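Stop blaming the grasp planner

Most planning teams I've worked with keep one number on the wall, and it is grasp success. Ours was 80 per cent in February and everybody wanted it at 100. I think we were tuning the wrong piece of software.

Zorica Zupan went through 49 logged failures from our fruit sorting task. The planner had picked a reasonable grasp in nearly all of them. The trouble was upstream, in perception, and the clear tub was the worst offender. Depth goes to mush behind translucent plastic, so the colour of the fruit is fine and its position is a guess.

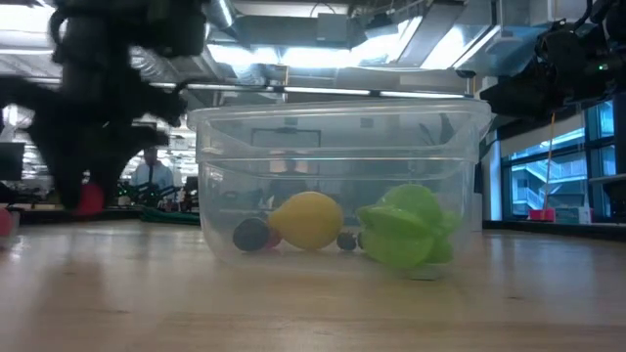

Star fruit, lemon and other fruit seen through the side of the tub.

Bujar Vidmar disagrees with me. He says a good planner should cope with a bad estimate, and he'd put the money into Burkia, our motion stack. Fair enough, but Burkia can only reason about the error it's told about. Our pose messages carried no covariance at all until 2 weeks ago.

The wrist view has its own problem. The other arm sits in it, cables and all, and the self-filter has to mask a shape that bends. 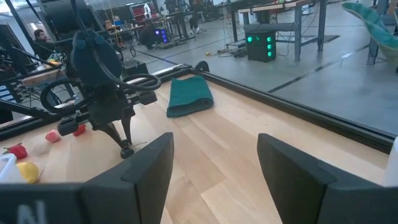 Wrist view, with the second arm and its cable loops on the left.

I'd freeze the planner for a release and spend the time on uncertainty and masking. If the number doesn't move, Bujar can have his budget back.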